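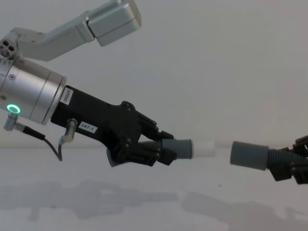 Did moving the resits from September to January raise the pass rate at Grorkstead?
The figures we have so far don't show it.

2018-01-12

Went through the registry sheet again with Adelino. The faculty office is saying 2871 students were entered for resits and that the new dates "clearly helped". I can't find the clearly. The sheet has one row per module entry, so a student resitting two papers is in there twice, and the 2871 is entries. Adelino spotted this from the ID column before I did. Asked registry for a version with one row per student.

Second problem: 137 rows have a mark of zero and no attendance flag. Last year absences were left blank and dropped from the total. This year they might be real zeros or they might be people who never turned up. Depending on how you treat them the rate goes up or down, and the office has picked the treatment where it goes up. May be innocent. Would like to see the rule written down somewhere.

Teófilo thinks the longer gap must have done something, as students had the whole autumn to revise. Fair enough, but they also had a full load of new modules in that autumn, and the Pruvier building closed its reading room at the start of it. He also says his own group did better. His own group is small and he ran extra classes for them - so which was it?

Tried matching on the old module codes. Most go across. The Rengifo course codes don't, they were renumbered when the paper was cut from three hours to 90 minutes. Different paper, so I've left them out of both years. The office left them in for this year only.

To do:
- chase registry on the zeros
- get last year's raw sheet, the original and not the summary
- ask who marked the January scripts, same people or not
- rerun in Sterier once the IDs are sorted, save under a new name this time (my fault)

Told Adelino I won't put my name to the draft paragraph as it stands. He has taken out "clearly" and left the rest.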